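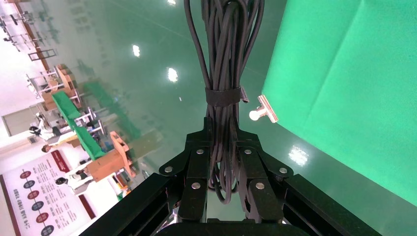 Every office has a drawer where the cables go to die. Serena Rizzi has opened a great many of these drawers, first as an employee of Dal Bello, a furniture maker, and for three years now on her own account, under the name Vonora. She comes to a company, empties the cupboards and gives the cables back in an order that people can keep. The method is old and a little boring, as she admits herself. A long black cable is laid in equal loops, one beside the other, and a hook-and-loop strap is closed tightly around them, with a small tab left standing out for the fingers. Then the bundle can hang from a hook and the loops stay parallel.

"People wind the cable around the hand and the elbow," she told me. "It is fast, and it makes a twist in every turn. After one year the cable remembers it."

At Comeck, a firm which prepares stands for trade fairs, she worked during the whole month of May. The stock list said 300 cables. When everything was out of the boxes and on the floor, she counted 573. Many had been bought twice, some of them five times, for the simple reason that the first one could not be found on the morning of departure.

Evaristo Mazza, who runs the warehouse there, was not happy at the beginning. He had his own system, with knots. "I could find everything," he says. "The problem was when I had a holiday." Now each type of cable has its own row of hooks, on a panel ordered from Plaltwood, and he cut the labels himself. The invoice for panel and hooks was 1,596 euros, and he still mentions it.

The short cables are a different matter. A USB cable is too light to hang well, and on a hook it slides behind the others. For these Rizzi prefers flat cardboard boxes, the kind that arrive by post and are usually thrown away the same evening. She keeps the printed instructions inside, under the cable, and writes the name of the device on the lid.
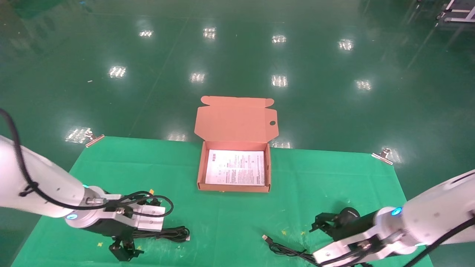

How tightly should a short cable be rolled before it goes in the box?

Loosely, in a circle as wide as your palm, with both plugs lying on the outside. If the cable bends sharply near the plug, the roll is too small.

Mazza has filled 20 of these boxes so far. They stand upright on a shelf near the loading door — like books, with the names facing out — and the knots have disappeared, except on one extension lead above his desk. Rizzi has asked him about it twice. He says that one is his.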